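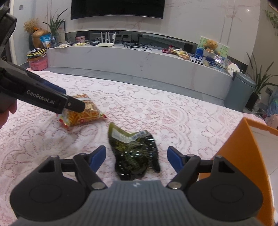
Dumisani Swanepoel wrote back after last Monday's session that the question was badly put. A machine can do a chore once, he said, and a person who hires a cleaner is paying for the other hundred times. He would like the course to stop asking "can it" and start asking "how often, in whose house, and who comes when it gets stuck."

We will use his wording from now on. The old wording is still in the reading list for Unit 2.

Courses > Automation and Work > Unit 4 > Handout

Filed under: Service robots, Household work, Lecture notes

Unit 4. Chores: what machines can and can't do yet

1. Two kinds of work

Shop-floor work is mostly arranged around the machine. Parts arrive in a tray, facing the same way, at the same height. The light doesn't change. If a part is wrong, a sensor rejects it and the line goes on.

Housework is arranged around people. The table is where the family wants it, and the things on it were put down by somebody thinking about something else. Clearing a table means deciding what is trash, what is food, and what belongs to someone who will be angry if it moves. The lifting is the small part.

Most homes fall in the second group, and so do more workplaces than students expect. Returns desks, repair benches and hospital supply rooms all look more like a kitchen than like an assembly line.

2. Soft packages

Take a bag of snacks. A rigid box has a few good places to hold it, and they stay put. A bag changes shape when touched. The film is shiny, so a depth camera may return gaps or false points where the light bounces off. The contents shift to one end when it is lifted. Squeeze too hard and the food is crushed, too lightly and the bag slides out.

Two flat finger pads closing from opposite sides will deal with a good share of bags if the approach is right. Getting the approach right is the problem. A person tilts the wrist, feels the film slip, and corrects without noticing. Recording people while they work with a hand-held gripper is one way to collect that kind of correction. The person supplies the judgment and the tool limits them to the same two fingers a robot would have. The records don't contain everything, though. What the person felt through the handle is mostly lost unless the tool measures force.

Cloth under the object adds a second problem. A low grasp can pick up a fold of tablecloth along with the bag. On a bare bench this doesn't come up, and results from bare benches should be read with that in mind.

3. The Maltport exercise

Figures for the class exercise are below. The task was to pick up one packaged food item from a table and place it in an open box without damage to either.

Vindex arm, bare bench, known items: 385 attempts, 315 successful.
Vindex arm, patterned cloth, mixed items: 80 attempts. Work out the success rate yourselves from the log sheet. Count a pick as failed if the cloth moved more than a hand's width.
Time limit per attempt: 15 seconds.

Points to keep in mind when you write this up:

The first line is a little under 82 percent. On a factory line that would be a reason to shut the station down. In a home it might be acceptable for tidying toys and is clearly not acceptable for glassware.

The attempts weren't spread evenly over the items. Small stiff boxes were easy and there were a lot of them. Break the figures down by item before you compare the two lines.

A person reset the table between attempts. That labor isn't in the success rate. Several of you left it out of the draft reports, and it should be costed.

4. Where things stand

Floor vacuuming works well enough to sell, with the limits everyone knows: cables, rug fringes, stairs. Dishwashing was solved long ago by a machine that does no picking up at all, and loading it is still done by hand. Folding laundry has been shown many times and is slow. General tidying has been shown in short runs, often in rooms the system had practiced in.

Wanigasekara's chapter argues that the home will be changed to suit the machine, as kitchens once were for the dishwasher – standard bins, marked shelves, fewer loose cables. Rendow's report takes the other side and expects the machines to improve faster than people will give up their furniture. Read both. Neither has much to say about renters.

5. For next time

Pick one chore you did this week. Write down each decision you made while doing it, including the ones that felt like nothing. One page is enough. Mark the steps where you used touch, and the steps where you knew something about the household that a stranger wouldn't.

Bring the log sheet for the cloth trials as well. Groups that haven't finished the item breakdown can do it in the first part of the session.

This site uses cookies to remember your course settings. Accept | Manage preferences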